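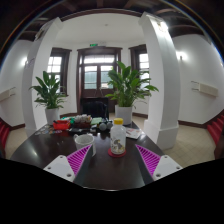 Last edited: 25 October 2021

Long one today, and my neck hurts. I spent the morning moving the pick planner over to Rultimport, the new message layer, and most of it went fine once I gave up on keeping the old timestamps (six weeks of stubbornness, gone!). The gripper width now comes in on its own channel, so Wumbei can read it without waiting for the pose. 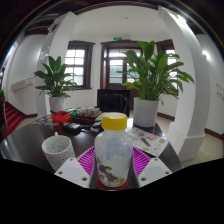 My bit of all this is the grasp check. It takes the two finger positions plus a mask from the segmenter and decides whether we're holding something or just near it. Clear and milky plastic is where it falls apart, and a see-through bottle like this one gives it a mask full of holes. The yellow cap always comes back solid, though, so I've started anchoring the mask at the cap and growing it downward. I ran 290 clips through it after lunch and 28 still failed, which I can live with for a Monday. 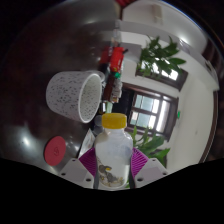
Evening: the sideways problem

Plaler keeps assuming the table is the bottom of the world. Roll the wrist over and the table plane runs up and down, and the mug gets filed as a wall fitting. I pulled out the gravity guess and now take "up" from the tracker instead. Took me roughly 200 lines to delete and maybe a dozen to write, yay!

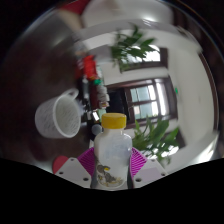 Posted by the Rurkedier grasp desk

Tomorrow I want to feed the rolled views back through the cap anchor and see if the growing step still picks the right direction. I have a bad feeling it's hard-coded. Also need to rename that config file before I forget what it does.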